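Driswood Bread Practice Set — User Guide
Section 4: Setting out and handling the rolls 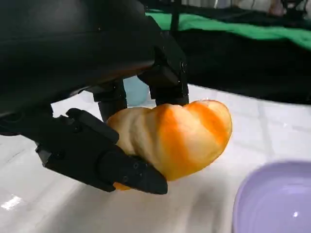 Fig. 4. The twisted roll, with pale folds on the left and orange streaks on the right.

Before you start, read section 3 about the table and the lighting. The steps in this section are for the twisted roll, but you can use them also for the plain roll and the long roll.

4.1 Preparing the table

1. Clear the table and wipe it with a dry cloth. Crumbs from a former meal will stick to the folds.
2. Wash your hands and dry them completely.
3. Take the twisted roll out of its bag. Hold the bag open wide, so the roll does not scrape on the edge.
4. Look at the surface on all sides. Small differences in color between one roll and the next are normal.

4.2 Placing the roll

1. Put the roll down with the flatter side under. If it rocks, turn it a little until it stays.
2. Turn the rounded, thick end to your right. The ridged folds then come to the left.
3. Leave 60 mm free space on each side — more, if you set out several rolls in a row.
4. Do not push two rolls together. The twisted shape catches easily on its neighbor.

4.3 Lifting and moving

1. Hold the roll at the middle of its length, from both sides.
2. Press only as much as you need. If the folds start to open, you are pressing too hard.
3. Lift straight up, a short distance first. Check that the roll does not turn in the grip.
4. Move it to the plate or basket and lower it slowly. Open the grip when the roll is fully resting.

CAUTION: Do not lift the roll by one end only. The twist can become loose there.

CAUTION: Keep the set away from small children and pets during the exercise.

Note: The orange parts show marks sooner than the pale parts. Where you have a choice, take hold on the pale folds.

4.4 After use

Put each roll back in its own bag and close it. Store the bags in one layer, in the box which came with the set. Do not put anything on top — also not the lid of the basket.

If a roll is damaged, order a new one from Breven with part number 497. Write the name of your site in the order (for us it is Oststead).

Text: Helmi Hakala. Checked by Keir Tosh, 18th March.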